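Household Robots Need a Boring Fault Log

In January the demonstration kitchen at Morkutbridge stopped for 11 minutes. The robot's left arm froze with the hand closed, and the screen on the wall said "task paused." Visitors waited, somebody made a phone call, and then the run was started again from the top. The public report for that week listed the run as completed.

I think that report was wrong, and I think the habit behind it is a safety problem.

A stop is a fault. It may be a small one. The arm may have done exactly what it was built to do when a joint reading went out of range. But a hand that stays closed with no warning is something a person in a real kitchen would have to deal with, probably by reaching in. An open drawer at shin height makes it worse. So does a cable hanging where a foot could catch it. None of this gets fixed if the paperwork says the job was finished.

The job at Morkutbridge is a plain one: drinks, a counter and a refrigerator with a pull-out drawer.
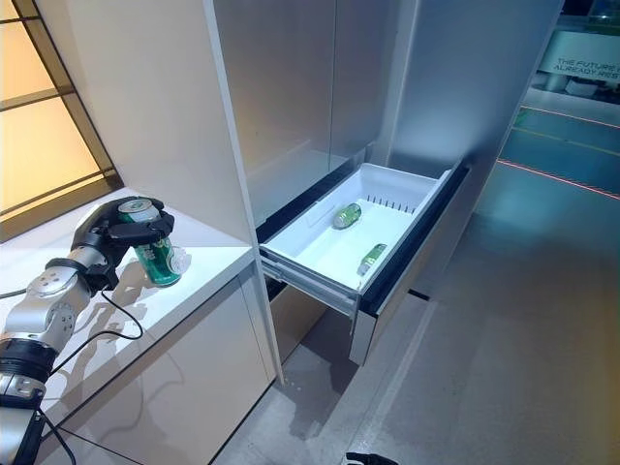
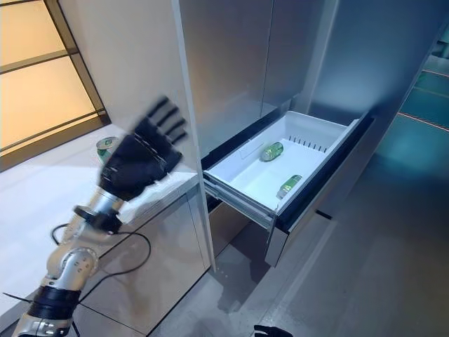

The robot's arm and hand at the counter, with the refrigerator drawer open.

Imani Shemweta, who ran maintenance on packing lines before she moved to the Tradik arms, keeps her own list. It has 55 entries. Five of them are stops with something in the hand. She writes down the time, the joint, what was being held and who went near the machine before the power was off. That last column is the one I would make mandatory. On a packing line there is a fence, and you can't get close without opening a gate. In a kitchen there is no gate.

The usual objection is that early machines stop all the time and a full log would scare people off. Maybe it would scare some. I would still want to read it before I let one of these work next to my kids. A company that publishes 440 clean runs and no stops has told me very little about what happens on a bad Wednesday.

My request is small. Count every unplanned stop, including the ones that clear on a restart. Say whether the hand was open or closed. Put the list on the same page as the success rate, in the same size type. Morkutbridge could start with the 11 minutes in January.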